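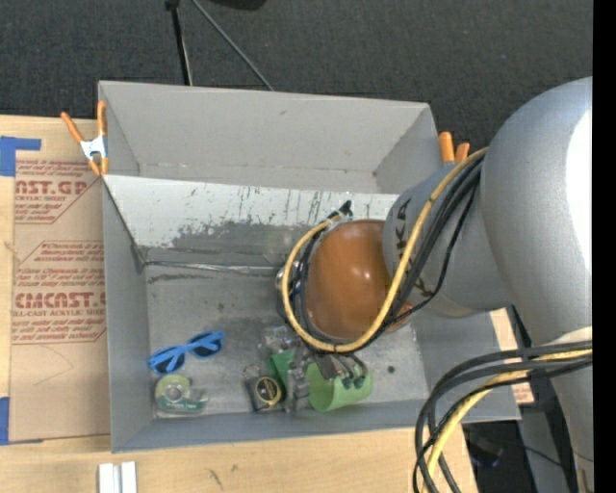

**ynyr_pumphrey**
Question on annealing thick solid pieces. I have a paperweight blank, 100 mm across at the widest point, soda-lime, gathered over four heats. My controller is an old Flodbridge and holds only eight segments. The published schedules I have assume slab casting, with both faces exposed equally. Mine sits flat on the kiln shelf, so the base cools slower than the crown. I want the final surface satin, close to the scuffed gray floor of that bin with the green cup in it, so minor surface marking from the shelf is acceptable. Internal stress is not. Do I anneal for full thickness or half?

**risden_hotshop**
Full thickness. A piece on a shelf loses heat mostly from one side, so treat it as if it were twice as thick as a slab raised on posts. Soak longer and halve your first cooling rate. Eight segments is plenty – you need five.

**Jerkidex**
Disagree with doubling. That rule is for flat slabs. A dome has far more exposed area for its mass, and you will burn kiln time for nothing. Put it on 1/2 inch posts with a piece of fiber paper and use the rate for actual thickness.

**risden_hotshop**
Posts under a 100 mm solid at soak temperature will leave dents in the base. I have ground out enough of them.

**Jerkidex**
Only if you soak too hot. Drop the soak 20 degrees F and extend the hold. The viscosity difference is large over that range.

**ynyr_pumphrey**
The base gets ground anyway, so dents up to 2 mm do not matter. What I cannot do is verify the soak temperature. The thermocouple is in the lid and I suspect it reads high.

**paul_k**
Then fix that first. Put a second probe at shelf level and log both through a full empty cycle. No schedule is worth arguing over until you know the offset. After the run, check the piece between crossed polarizers before you take it to the wheel. Grind to 4000 only if you want it clear. For satin, stop at 400.

**risden_hotshop**
Agree on the probe. Still would not use posts.

**ynyr_pumphrey**
Second probe ordered. I will run it flat on the shelf at the slower rate and post the log in June.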